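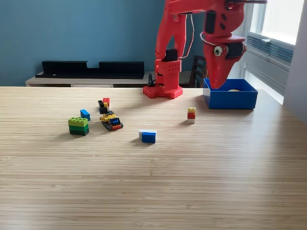 Small toy-brick constructions on a light wooden tabletop, with a red 3D-printed robot arm at the table.

CODHOLM, 3rd February – The governments of Nusell and Kuledis have agreed to reopen talks on shared fishing waters in the Jakubowski Strait, following a long and friendly telephone call between their foreign ministers.

Nusell's foreign minister, Elżbieta Szewczyk, thanked her counterpart for his patience and good humour, and said both sides were keen to see the 40 licensed boats in the strait back at work well before the August season.

"We are neighbours, and neighbours ought to be able to pick up the telephone and sort out a thing like this," Minister Szewczyk said. "I was so pleased with the warmth of our conversation, and I look forward to carrying it on in person, over a proper cup of tea."
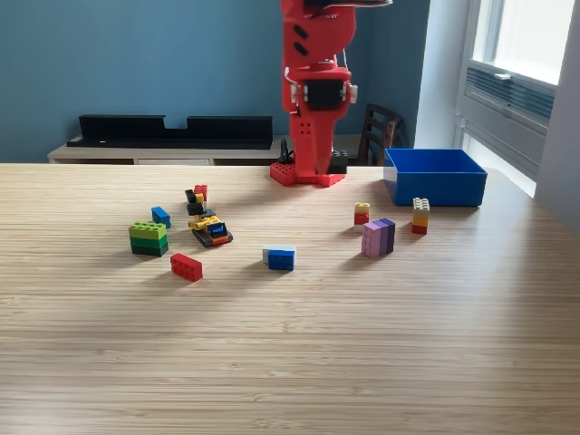
Delegations will meet in Codholm for 3 days of discussions, covering catch limits, harbour fees and the rescue of vessels in distress. The 2 governments have also agreed that coast guard crews will keep an open radio line while the talks are under way, a measure that fishing families on both shores have been asking for.

A joint statement will be released when the meeting closes.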